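Sorting Small Electronic Parts with Two Arms: Effect of Grasp Order on Tangled Wire

Final report, undergraduate robotics project
Submitted Friday, January 3, 2025

Summary

This project compared two ways of choosing the next item to pick when a two-arm workcell sorts mixed electronic parts from a shared tray into bins. The baseline method, called nearest-first, sends each arm to the closest part it can reach. The second method, called free-first, ranks parts by how likely they are to be joined to or lying under something else, and leaves the worst ones until last. Both were run on the same 35 tray layouts. Free-first finished 18 layouts without a person stepping in and nearest-first finished 5. Free-first was slower per pick. Most of the remaining failures came from loose wire ends that the segmentation step did not see.

1. Background

Sorting rigid parts from a flat surface is well covered in the course material and in the lab handouts. Wire is harder. A cable bundle has no fixed outline, it changes shape when touched, and it often drags a second part along with it. In our first trials in April the arms handled single rigid parts with few problems, but a layout with even one attached lead would often end with two parts in the same bin.

The aim was narrow. We did not try to model the wire or predict how it would move. The question was whether a change in pick order alone, with the same grippers, the same grasp planner and the same motion limits, would reduce the number of stopped runs.

2. Equipment and software

The cell has two arms facing a white table, with a metal tray in the middle and yellow bins on both sides of it. The tray is lined with white paper. Bare steel gave bright reflections that the segmentation step labelled as parts, and the paper removed most of these. The rim is still exposed and still reflective, so a mask was applied in software to ignore a narrow band along it.

Layouts were drawn from a pool of scrap boards, small components and cable bundles. Each layout was set by hand from a printed sheet so that it could be repeated for the second method. Repeats were close but not exact, particularly for wire. Section 6 comes back to this. 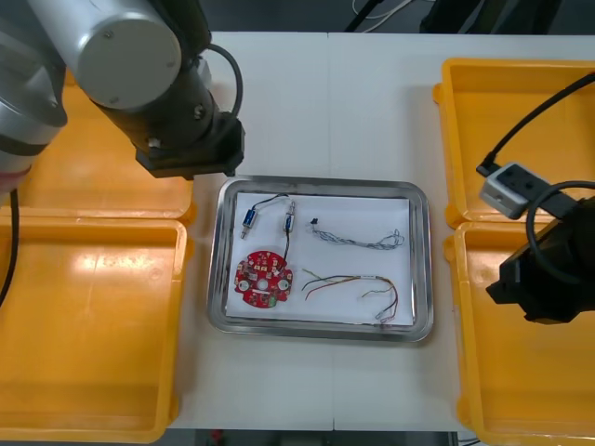 Figure 1. Tray and bins with a mixed layout. The two blue-bodied components are joined by a black wire, which continues to the red board.

Layouts of the type in Figure 1 turned out to be the most useful for telling the two methods apart. The cable bundles are separate items, but the components and the board have to be treated as one connected group. A planner that sees only outlines has no reason to do so.

Software was split into four modules. Dulex handles segmentation and returns one mask per part. Pristitz takes the masks and proposes grasps. Hung assigns grasps to arms and checks for collisions. Vistell logs every decision with a time stamp and was used for all the counts in this report. Only Hung was changed between the two conditions.

3. Method

3.1 Nearest-first

Each arm takes the part whose proposed grasp is closest to its current gripper position. If both arms want the same part, the arm with the shorter path takes it and the other moves to its next choice. Parts are dropped in the bin assigned to their class. There is no memory of earlier picks.

3.2 Free-first

Each mask is given a contact score. The score rises with the length of boundary shared with another mask, and rises again if a thin dark region links the two. Parts are then picked from lowest score to highest. When the lowest score left in the tray is above a set limit, the two arms work together: one holds the larger part of the group in place while the other lifts the smaller part slowly to the side. If the smaller part does not come free within a short travel distance, both are lowered and the group is sent as a unit to a reject bin.

The limit was tuned on a small set of practice layouts that were not used in the test. It was then fixed.

3.3 Procedure

Each layout was run once under each method. The order of methods was switched from one layout to the next. A run counted as complete if every part left the tray and reached a bin without a person touching the cell. A run was stopped if a part fell outside the tray and bins, if an arm reported a force fault, or if 3 grasp attempts in a row failed on the same part.

4. Results

Nearest-first completed 5 of 35 layouts. Free-first completed 18 of 35. In the nearest-first condition the most common cause of a stop was a force fault on a lifted lead — the gripper closed on a component, the wire went tight, and the arm halted. Under free-first this was rare, as connected parts were usually left until the holding step was available.

Free-first spent longer on each pick. Part of this is the scoring itself, which was written in plain Python and was never optimized. The larger part is idle time. With parts ranked in a single list, one arm often waited while the other worked on its side of the tray. Nearest-first kept both arms moving almost all the time, up to the point where it stopped.

Completion also needs to be read with care. Sending a connected group to the reject bin counts as complete under our rule. A stricter rule that required every part to reach its own class bin would lower the free-first result. We did not set that rule before testing and have not applied it afterward.

5. Failure cases

The free-first failures fell mainly into two kinds.

The first was frayed wire ends. Dulex returned a mask for the main body of the bundle and dropped the fine strands. Pristitz then placed the grasp correctly for the mask, but the loose strands caught on a neighbouring part during the lift. Grey strands on white paper were worse than coloured ones. A darker liner was tried briefly and made black leads harder to find, so white paper was kept.

The second was a false link. A shadow between two parts was sometimes scored as a thin dark region, and the arms carried out a holding step on parts that were not joined. This wasted time and, in some runs, pushed a small part against the rim where no grasp was possible.

6. Limits of the study

Hand-set layouts are the main weakness. Cable bundles do not return to the same shape, and some of the difference between methods on a given layout may come from this. One run per method per layout gives no measure of spread. The part pool was small, and several boards appear in many layouts. The bins did not move during testing, so nothing here applies to a cell where bins are swapped while the arms are working.

7. Further work

The contact score should use depth as well as colour, which would remove most of the shadow errors. Ranking should be done separately for each side of the tray so that neither arm has to wait. A pull test before the full lift — a short upward move with the force reading checked — would be simple to add to Hung and might make the score less critical. The log files and layout sheets are stored with the project code.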